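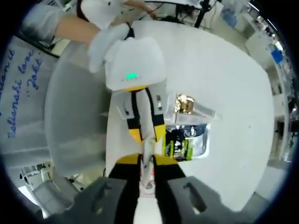 Should a student robotics club spend its time on hand-held grippers before it builds a robot?
I think it should, and for a good deal longer than most clubs would dare.

I help with the Kostari club, and every November somebody asks when the arm is coming out. Fair question! People join a robotics club to see a robot move. But I've grown very fond of the weeks when the students carry the grippers themselves, because that's when they start arguing about how a thing ought to be picked up. Do you go for the middle of a packet or a corner? Do you come in flat or from above? A fifteen-minute chat about crisp bags can teach more than my slides ever did (and I like my slides).
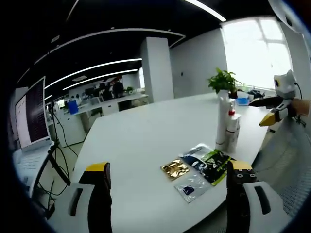

Small, shiny and floppy

My own preference is for awkward objects. Foil packets crinkle, and clear plastic is hard to get hold of and hard to see. Wooden blocks are lovely for a first day, but a student who has only gripped blocks has a very rosy idea of the world. Our Tastmont task sheet used to be all blocks. Mélanie Beaulieu rewrote it with 19 everyday things on it, and the room has been noisier ever since, in the best way.

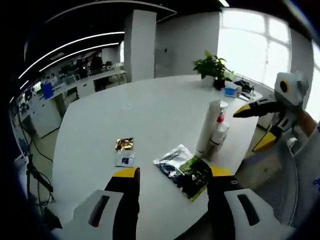

Two grippers at the white table, with the small packets laid out.

I'd also put in a word for working in pairs. Two people with two grippers have to talk, get out of each other's way and agree who goes first. Teams at the Mulligan contest get 3 tries at each task, and you can tell straight away which ones have practised talking. 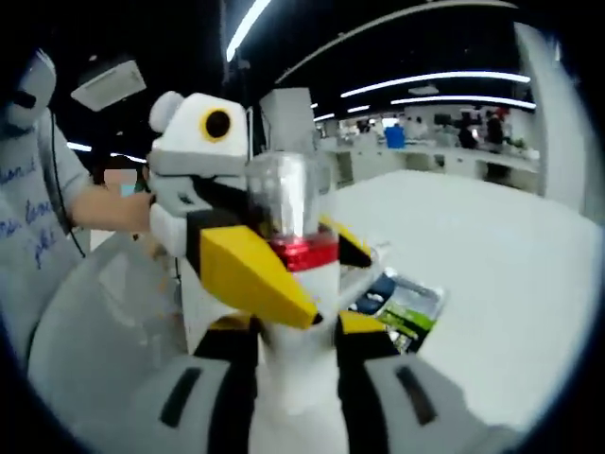 OPINION / CLUBS AND CONTESTS

The case against me is time. Leron, the other club we meet at contests, has its robot running weeks before ours, and some of our members look on with envy. I understand that. Still, I'd happily give 30 of our 75 hours to hand work, and let the students do the choosing and the quarrelling. They come to the code with opinions of their own, and they're dying to try them out.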